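Packing hands wanted for robot trial, Plandley

Kutier is moving bat packing to two-armed robots and needs people to work beside them from March. 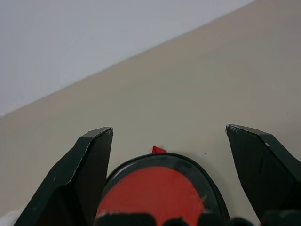
Gripper fingers at the packing table

You will set out bats and cases and log faults. Pay stays at the packer rate. 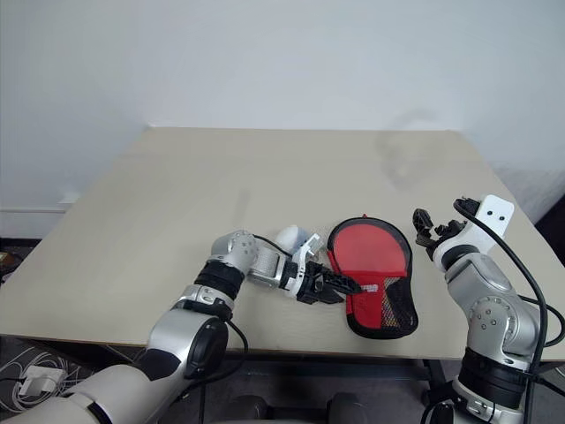

Do I need experience? None, we train on shift.

Current packers get first refusal. Shifts start at 6 am.

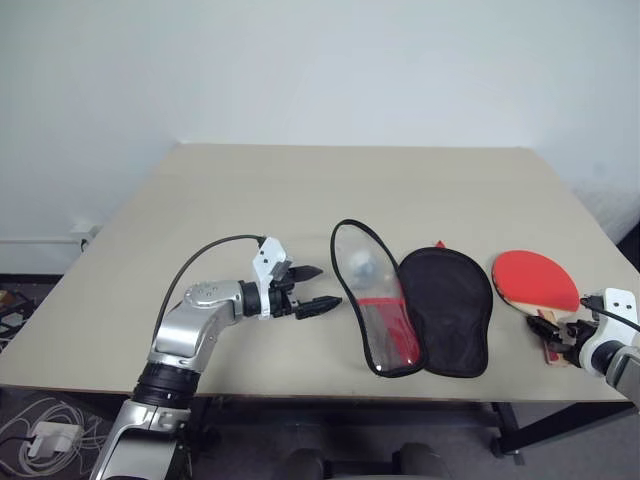

Apply at the Plandley gate office.

61 shares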